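Seed swap season, and I am beside myself

It's October and I have already started a list. Garnet Caron says this is a sickness. He may be right, but he also asked me for a copy of it.

For anyone new here, the Claltmont seed swap is my favourite morning of the whole year. You bring what you saved, you take what you fancy, and you go home with beans that somebody's grandmother grew beside a railway line. No money changes hands, though there is usually a very good lemon loaf.
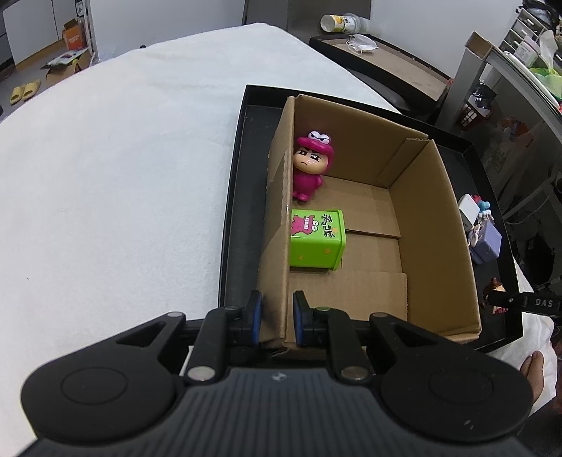
My big plan is to finally bring enough runner beans to share properly. Last year I turned up with one sad envelope and left with pockets full, and I felt like a bandit! So I let a whole row go brown on the vine and picked them on a dry afternoon, and oh, the colours. Purple and black, all speckled, every one different. I love shelling them. For sorting, I'm a convert to an open cardboard box sitting inside a shallow black tray, like the pair on the white fleecy cloth, as the tray catches whatever jumps over the side (and beans do jump). Then they dry for 4 weeks before they go anywhere near a jar.

Tomatoes are fussier. Scoop the seeds into a glass with a splash of water and leave it until it smells frankly awful, then rinse. Liette Dufour taught me to dry them on a plate and never on paper towel, after I spent a whole winter picking fluff off my Beaudoin plums. 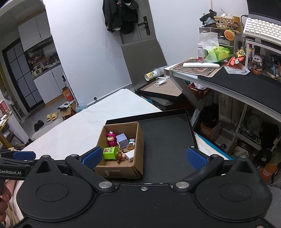 Liette grows the best tomatoes on our street, by the way, and she starts them later than anyone. I used to have mine on the windowsill far too early and end up with these long, floppy things leaning on the glass. Now I wait for her to start and copy her.

Still on my wish list: a proper drying pea, any lettuce that puts up with heat, and the orange poppies Shiuli Dissanayake had along her fence in July. She has promised me 200 seeds, which is one pod, more or less, but I'm thrilled anyway.

If you're coming, label your envelopes! Name, year, and whether it climbs. I brought home a mystery squash once and it ate the shed.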